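Drirkaten open day – sim demo files, README

Notes so whoever runs the next one doesnt have to ask me. Written fast, will tidy up in April.

What this is
Recordings from the simulator station at the open day. Visitors took turns driving the arm, wrist view on the big screen. Everything is rendered, no hardware on the floor. 2473 episodes after cleanup. Two scene sets, Tamier and Geagea, loaded one after the other.
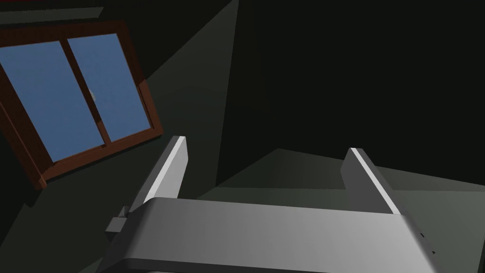
Sessions ran 10 minutes per visitor, 4 stations going at once by the afternoon. Harriet Ostrowski did the talking, Barrett Ferreira kept the machines up. Most people wanted to just wave the arm about before trying a grasp – fine, those episodes are kept and tagged "free".

Folders
episodes/ – one folder per turn
scenes/ – scene files, Ustau format
notes/ – Harriet's comments, typed up, some missing

Tasks
Pick up the object you're told to. Objects are household stuff mostly, plus a few odd shapes. The teal speaker was the favorite by a long way, kids kept asking if the play button worked.
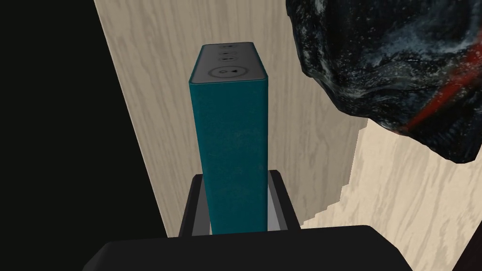 Success labels were done by hand, by whoever was standing there. Dont trust them for anything serious. Barrett rechecked the Tamier set only.

Known problems
- station 2 clock is off, sort by episode number
- some turns have two drivers, parent and kid, not marked
- a few grasps clip through the object, left in
- lighting is low in some rooms, we never fixed it

Names and voices of visitors are not in here. Questions to Barrett – mornings are best.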